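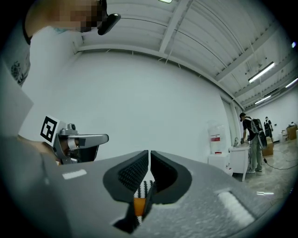 Black and white zigzags, with a patch of orange.

Print this page | E-mail this page

Part-time Shop and Workroom Assistant, Pearce Soft Furnishings, Foston

We are looking for someone to join us two days a week, plus alternate Saturdays, at our shop on Drallmont Road. The work is half selling and half mending, and the two halves do not always get on. You may be halfway along a piping seam when a customer comes in wanting a cushion "in a sort of blue". You will need to put down the seam and find out what sort.

Most of our trade is cushions, throws, loose covers and curtains, made to measure or altered from something the customer's mother left them. We also look after the seat pads for Cumen, the tea room next door, which come back to us every June in a state we have learned not to discuss with the tea room.

What you would be doing:

- serving in the shop and answering the telephone
- measuring up, then measuring again
- unpicking, hemming, replacing zips and stuffing cushion inners
- keeping the remnant shelves in an order that another person could follow
- carrying rolls of fabric up one flight of stairs (no lift, and the landlord considers the matter closed)

You should be able to use a domestic sewing machine with confidence. Industrial machines we can teach. We can't teach patience with people who have brought a paint chart, so please bring your own. Experience in a shop would help. A diploma in textiles is welcome but will not get you out of the hoovering.

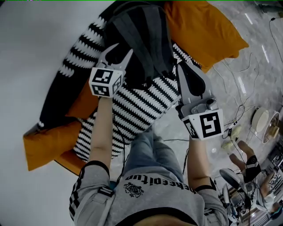 Pay is £8.50 an hour, going up after three months if we are all still speaking. There is paid holiday in proportion to your hours, a staff discount, and first pick of the remnants, of which we have up to 600 at any time and would gladly have fewer. Tea is provided. Biscuits are by rota and the rota is enforced.

The workroom is warm in summer and brisk in winter. Dress accordingly, and avoid anything that shows lint. Everything shows lint.

To apply, send us a letter of no more than one page telling us what you have made or mended lately and how it went. A disaster described well will do you no harm. Please don't send a CV with a pie chart on it. Quote reference 2142 and hand your letter in at the shop, or post it through the door if we are shut. The flap is stiff, so push.

Closing date: 4 September 2019. We will reply to everyone, though not necessarily quickly.

Print this page | E-mail this page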